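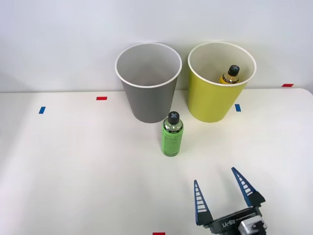 Paper cups are usually bought for drinks and judged on drinks. I bought the Saltero tall cup for sorting small bottles on a worktable, and this review covers that use only. The cups come in several colors, of which I use two, gray and yellow-green. Both have the same tapered body and the same white rolled rim. A small bottle with a black cap, placed in the yellow-green cup, leans against the side and shows only its top part above the front wall. That is enough to get hold of it with two fingers. It is also the main limitation of the product for storage, as the label sits below the rim and the bottle has to be lifted out to be read.

Capacity and stability

One small bottle per cup is the sensible load. Two will fit if both are narrow, but they wedge against each other and the second one lifts the cup with it when pulled. An empty cup moves if a sleeve brushes it. With one filled bottle inside it stays where it is put under normal handling, though the bottle always ends up leaning to one side and the weight goes with it. I set the cups near the wall at the back of the table for this reason. A larger bottle, or one in frequent use, is better left standing on the table in front of the cups.

Rim and wall

The rolled rim is the strongest part. It keeps its shape after repeated lifting, and bottles slide over it without catching. The wall is less good. Squeezed at mid-height it gives easily, and after a few weeks one of my cups had a permanent crease there. Lift by the rim, or just below it. The base seam has held on every cup I have used, including one in which a bottle of dish soap leaked overnight. The bottom of that cup was soft by morning and I threw it out, but the table under it was dry.

Color

The gray and the yellow-green are easy to tell apart in daylight and under a cool lamp. Under a warm bulb the yellow-green shifts toward plain yellow, which matters if you also buy the yellow. The interiors are pale, so a colored liquid is easy to spot if a cap has leaked. I assign gray to bottles waiting to be refilled and yellow-green to bottles that are ready, and mark the table with short strips of colored tape so that the cups go back to the same places. Cremilda Frota, who shares the table, uses the opposite assignment - we settled this by writing on the cups with a marker. The outer surface takes marker well and does not smear once dry.

Alternatives

The Hudance cup is shorter and has a stiffer wall. It suits jars, but a tall bottle tips it. The Lương cup is close to the Saltero in shape and has a thinner rim that flattened within a week. Wagner Figueiredo lent me a Sava plastic tumbler for comparison. It is better in every mechanical respect and can be washed, but it does not nest as tightly, and a stack of ten takes up most of a shelf.

Purchase

The cups are sold by the sleeve or in a carton of 2000. The carton makes no sense for a single table. One sleeve has lasted me since May with plenty left. I would buy the Saltero again for light bottles and short-term sorting, and the Sava for anything that has to stay in place for a year.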